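Third budget draft, and a grumble about fingers

So the February budget is due Wednesday and I'm on my third draft. I write here when I should be writing there, you all know this by now.

Quick recap if you're new: I look after the equipment list at Naststead, which mostly means I open spreadsheets and then close them again. This year the big item is hand-held grippers for recording household chores, clothes above all. We asked for 20. We're getting money for 4, maybe a few more in the summer if the Pleller order comes in under. I had a whole speech ready about why 20 was the sensible number and never got to give it (it was a good speech, too!).

What I've learned from drafts one and two is that the unit price tells you next to nothing. I had a lovely clean line for the grippers and then a sad little line called "other", and "other" kept growing. Fingers, screws, cables, cases, labels, chargers, and the hours of whoever has to keep it all straight.

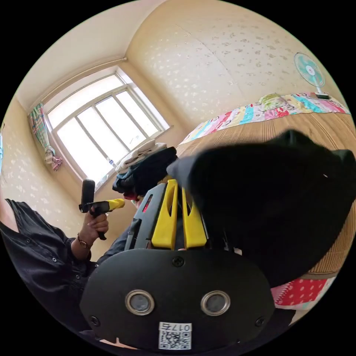
Fingers are the line I keep fighting over. Erkutgate sells them in packs, and shipping is 70 a box no matter how many packs you put in it, so ordering one at a time is just setting fire to money. My first draft had one spare set per gripper. Then you look at the work and it's yellow fingers going at a big black shirt or whatever it is, with a heap of other clothes waiting by the window, and one spare set starts to look pretty brave. I've put in three. Subbarao Acharya wants five and has told me so in two separate emails.

The other thing I got wrong was pairs. I'd been planning in single units, as if one person with one gripper was the normal way to work. For clothes you really want two going, which means my 4 grippers are two working pairs and no backup at all. If one goes in for repair, its partner sits in a case - and I've paid for both. So draft three has a fifth one in it, marked "spare", and I fully expect it to get crossed out in red.

Labels, by the way, are the cheapest thing on the whole list and I'd have left them off completely. Please put them on yours. A number and a QR code on the body of each one, and the same number in the spreadsheet. I spent most of an afternoon last year matching repair bills to the wrong units and I'm not doing that again.

Then there's space. I had 300 down for renting a proper room with proper tables, and I've cut it to zero. A bed, a mat and a quilt will do fine for clothes, and I'd much sooner have the 300 in fingers.

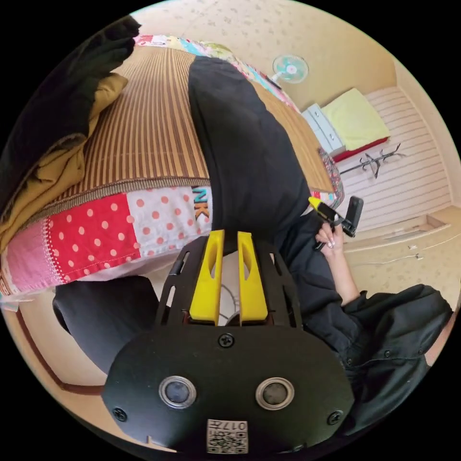
Karthikeyan Chowdary wrote back to the draft in the middle of all this to say that I'd forgotten storage again, that cases with cut foam take longer to arrive than the grippers do, and that if they aren't ordered in the same week we'll be carrying everything around in tote bags. Fair. Storage is now its own line. I took it out of the fifth gripper's repair allowance, so please don't drop the fifth gripper.

Still to do before Wednesday: get a real quote on the cases, ask Erkutgate if they'll hold the price on a split order, and answer Subbarao. I might go to four sets. I'm not going to five.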